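# Stikmont: questions people keep asking about the ceiling arm

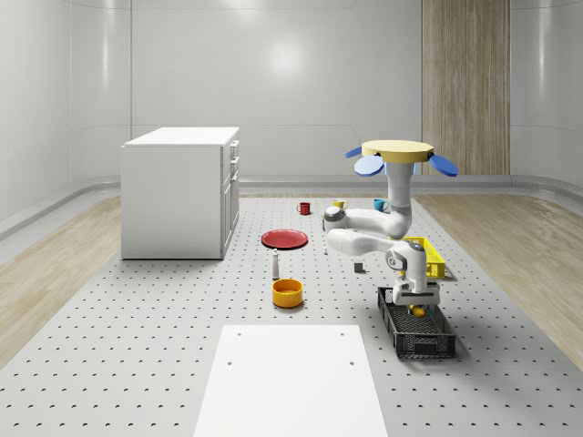
Stikmont is a small robot arm that hangs from overhead and tidies things away, and we're building it in a shared workshop on weeknights with whatever we can afford. It has a simulated twin that gets nearly as much of our attention as the metal one. In the twin there's a floor full of little holes, a white cabinet off to one side, a scatter of mugs and dishes, and the arm reaching down into a black crate with a small yellow object in its fingers, which is the job we care about most: get it in the crate, gently, and keep your elbow out of everything else! The questions below came in by email, over the workbench and at the May open night. I've answered them as well as I can. Emilian Neagu fixed my spelling and two of my facts.

*Ileana Crăciun, updated 11 Jul 2025*

## The basics

**Why hang it from the ceiling?**

Bench space, mostly. Our share of the workshop is one corner and a bit of wall, and an arm bolted to the bench eats the very spot where you want to put things. Hang it up and the whole area underneath opens up. It also reaches down into boxes beautifully, and a side-mounted arm has to do an awkward lean over the edge to manage the same thing.

The price you pay is the frame. Anything that wobbles up top wobbles worse at the fingertips. Our first frame was timber, and you could see the gripper swaying after every stop. We've since gone to steel tube with diagonal bracing, and it's a different machine.

**Is it one arm or two?**

One. People ask about a second one every single time, and yes, we'd love it, and no, not this year.

**Who is Bogdan?**

Bogdan is the control box. It's a name Emilian wrote on the lid in marker and it stuck. When the logs say "Bogdan lost power", nobody has been hurt.

**What can it pick up?**

Small, light, dull-coloured or bright-coloured, it doesn't much mind. Cubes are easiest. Mugs are good if it comes at the rim, hopeless if it goes for the handle. Plates lying flat are a misery with two straight fingers, and we've had more success nudging them to an edge first. Soft things (socks, sponges, a bag of rice) are hit and miss, though it's a joy to watch when it gets one.

## The simulated side

**Do I need the simulator to build one?**

No, but please use it! You can crash the simulated arm into the cabinet all evening and it costs you nothing. We try every new move there first, and only then let the real one have a go at quarter speed.

**Why is the simulated floor full of holes?**

It's a mounting grid. Everything we place lines up with it, so when I tell Emilian "shift the crate one hole left" we both know what I mean. The real base is a sheet of ply that I drilled by hand, so its grid is a little less perfect. I'm still proud of it.

**Why all the kitchen stuff? Is this a kitchen robot?**

Kitchen things come in a great mix of shapes. A bowl is deep, a plate is nearly flat, a mug has a handle sticking out, and a salt shaker falls over if you so much as look at it. If the arm can cope with that lot, it'll cope with the screws, clamps and offcuts on our bench. I would very much like it to unload my dishwasher one day, but that's a private dream.

**Does the real one behave like the simulated one?**

For big moves, very nearly. For grasping, less so. Simulated objects sit exactly where you put them, and real ones slide, tip and roll off behind the drill press. Friction is the big offender. We had a grasp that worked beautifully on screen and dropped every real mug we gave it, and the cure was a strip of bike inner tube on each finger.

**Can I move the objects about in the twin?**

Yes. Open the layout file and change the position and turn of whatever you like. Save it under a new name, please. The default layout is the one we all test against, and if yours overwrites it we'll be comparing apples with toasters.

**How do you decide where the crates go?**

By trial and a lot of muttering. Put one too close to the base of the arm and it has to fold up tight to get in; too far out and it's stretched nearly straight and gets shaky. The sweet spot is in the middle of its reach. Open-topped crates with slotted sides have been the best of the real ones, and you can zip-tie them to the base through the slots.

## Building your own

**How hard is it?**

If you can drill straight, solder a connector and follow someone else's wiring without improvising, you'll be fine. I came to this from sewing machines and bike repair. Emilian came from writing billing software and had never used a tap and die. Between us we made one competent person.

**How long did yours take?**

We had it moving in 14 weeks and picking things up properly 8 weeks after that. You should be quicker, because the drawings now match the parts. Ours didn't, for a while.

**Which bolts for the top plate?**

M6 by 16, with washers and lock nuts. Check them again after the first evening of running and then once a month. Vibration is patient.

**Where do I get the gripper?**

Ours is a Brarnard parallel gripper, bought second-hand with one chewed finger. Any two-finger parallel type will do if it opens wide enough for a mug. The adapter plate in the drawings folder has spare holes, so you've a fair chance of your bolt pattern landing on one of the sets.

**What's Trurex and do I need it?**

Trurex is our own little program that turns "pick that, put it there" into joint moves. You can skip it and drive the joints by hand from sliders for a first test. Past that you'll want it, or something like it. It's free, it's a bit rough, and the error messages are mostly Emilian talking to himself.

**The elbow keeps swinging through my objects. Help!**

Common one. Three things to check, in this order:

1. Is the lift height set? The default is low. Raise it until the forearm clears your tallest object with a hand's width to spare.
2. Have you told Trurex about the objects? It only avoids what's in the layout file. A mug you put down five minutes ago doesn't exist for it.
3. Is the elbow preference set to "up"? With a hanging arm this one is easy to get backwards. We did.

**The gripper closes but the object drops straight out.**

Slow the close, then add the rubber. If it still drops, you're probably grabbing too high. Go lower than feels natural.

**Is it safe to have in a shared space?**

With care. There's a stop button on each side of the frame and the arm won't start unless both are pulled out. We taped a line on the floor, and no one crosses it while the power light is on, us included. It runs slowly whenever anyone else is in the room. If your workshop has kids through, put up a mesh panel as well. And cut the mains before you put your head under it, every time, even for a dropped washer.

**How loud is it?**

Quieter than the fridge in the tea corner. The fan in Bogdan is the worst of it.

## Joining in

**Can I come and see it?**

Please do. Send a note first so one of us is there with the keys, and wear closed shoes. Bring a small object if you like! We've a shelf of things visitors have set it, and there's a metal whisk on there that it still hasn't managed.

**Can I change the design?**

Change anything. If it works better than ours, send us the drawings and we'll put them in the folder with your name on. If it works worse, send them anyway with a line about what went wrong. The notes on failed fingers have been read more than anything else we've written.

**What's next?**

A camera at the wrist, so it can find the mug for itself. After that, stacking bowls. There are 6 open jobs on the list pinned beside the frame, and the cable tidy is up for grabs if you're handy with a heat gun.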